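Bernport Makers Forum > Student Teams > Two-arm tabletop project, need opinions before May

bangbang_dk
17 Feb 2023
Hey all. Some of you met me at the open bench night, I'm Dae-han Koo and I'm on the student team at Brirnau (second year, mostly software, please don't ask me to crimp anything). We're entering the tabletop category at Paltach in May with a two-arm setup. The task is "tidy the table": small household things are scattered around, and the arms have to pick them up and put them in a basket. You don't know the exact items until the day.

We record demos by driving the arms by hand and then train on those. So far we have 621 demos, and 192 of them got thrown out after review, mostly for dropped items or somebody bumping the table. What's left is okay for jars and boxes and pretty bad for anything flat. The gripper comes down, pinches, gets air, and goes home happy with nothing.

So my question is, do we keep recording more of the same, or change the fingers? Half the team wants one, half wants the other, and we've been going in circles on it for two meetings.

solderqueen
Change the fingers. You can't train your way out of a gripper that can't get under a packet. We did this with a single arm two years ago and lost a whole semester to "just a few more demos."

tomato_cage
Disagree with solderqueen, sorry! A soft packet will bunch up if you press and close at the same time. People do it by hand all the time without thinking. If your demos don't have the press in them, the arm won't learn it. What do your drivers do when they pick up something flat?

bangbang_dk
Depends on who's driving, which is probably part of the problem. I slide the thing to the table edge and grab it there. Kyung-tae presses down and scoops. Two of the others just poke at it until something happens.

solderqueen
Well there's your problem then. Three strategies in one data set. I still say fingers, but pick one way of doing it first.

ktseo
Kyung-tae Seo here, same team, I made an account just to defend myself. The press and scoop works great! It's only slow because the left arm keeps hanging around the basket doing nothing useful. I'd like to use it to hold the packet in place, and Dae-han thinks that's overkill.

bangbang_dk
I think it's overkill because every time we get both arms in the middle they end up arguing over the same patch of table. Also the rules knock off points for arm contact.

old_gearhead
How is the table laid out? Hard to say anything about two arms without knowing where stuff sits. Where's the basket, and how far do you have to carry things?

bangbang_dk
Good point, should've put this in the first post. It's from our bench:

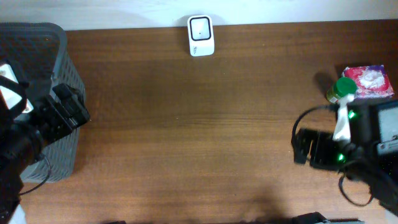 Basket on the left, jar and pink packet over on the right. Guess which of those two we're worried about.

old_gearhead
OK that helps a lot. The basket is all the way over behind your left arm, and both things you want are up by the right one. So the right arm has to haul everything across, or you do a handoff in the middle. Which is it?

bangbang_dk
Right arm carries it across. We tried handoffs and they were a mess.

tomato_cage
Then I'm with ktseo, the left arm is free most of the run, so use it. Only let it in while the right one is closing, then back it off. You could script that bit and leave the rest learned.

solderqueen
Mixing scripted and learned is how you end up debugging at 2 am in the parking lot outside the venue. Ask me how I know.

ktseo
lol we are already debugging at 2 am.

old_gearhead
Side question, is your table going to match theirs? Yours has a lot of grain in it, plus there's that big soft shadow toward the front. If Paltach gives you a plain white top under different lights, your jar demos might fall apart too. I'd throw a couple of cloths over it and move a lamp around before I bought any fingers.

bangbang_dk
Ugh. Yeah, every demo we have is on that table. The rules say "a table," that's it. I'll email them and ask.

tomato_cage
How many new demos can you do in a week?

bangbang_dk
If everyone shows up, 40 a night. Usually not everyone shows up.

solderqueen
Fine, compromise. One night of flat items only, everybody does press and scoop, right arm only. If it's still grabbing air after that, print new fingers with a thin lip on the front. Bang in the back room has a spool of the rubbery stuff and will let you use it if you ask nicely and clean the nozzle.

ktseo
I'm fine with that, seeing as it's my method.

bangbang_dk
I'm less fine with it but okay. Somebody on the team also wants to go up to 3000 training steps between checks so we stop staring at the screen. Separate thread for that one, I think. Will post again once we've done the packet night and heard back about the table.

old_gearhead
Tape down the table legs before you start. 192 tossed demos is a lot of bumping.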